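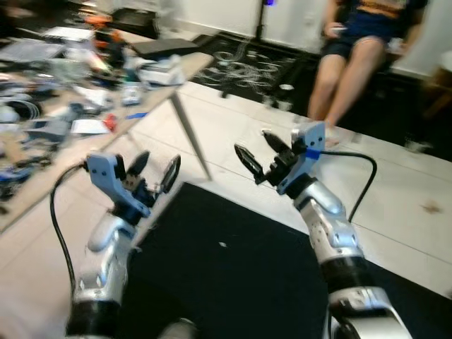
Two-armed robot work at Dokholm, with the tiled floor and worktable in view.

Home | News | Guidance | Events | Contact

Dokholm publishes good practice guide for two-armed robots in shared rooms

Jan 13, 2021 - Dokholm is delighted to release its first good practice guide for teams who run two-armed robots in ordinary rooms, among tables, chairs and everyday clutter. It runs to 6 short chapters, and we think it's the most readable thing we've ever put out!

Riet Schouten led the writing, with testing by our partners at Van Acker. "We wanted rules people can follow on a busy day," she said. "Agree where people sit, agree who can stop the arms, and write both down before you start."

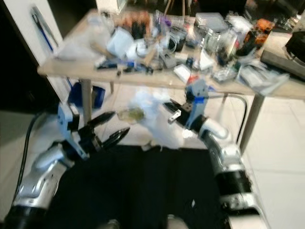

What the guide covers

Chapters deal with floor markings, cable routes, stop controls, handling soft items such as plastic bags, and record keeping. The last is a checklist that fits on two sides of paper - please print it and scribble on it.
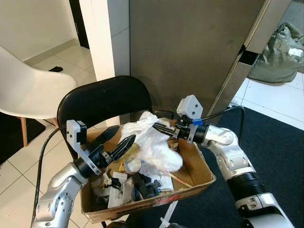
Draft rules went out to 215 readers, and their comments changed nearly every page. The chapter on cables was rewritten twice, and is much better for it.

Keisha Rosenthal of Sindcombe will host an open reading day in April, with 100 places.

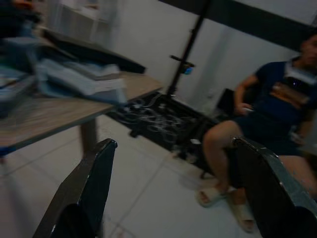

Questions from that day will feed into the second edition, which will also look at training for new operators. The guide is free to download and share.

Comments

kemumberg_lab: Great to see cables get a whole chapter. Will there be a Dutch version?

Pim: Printed the checklist, very handy. Page 2 could use bigger boxes.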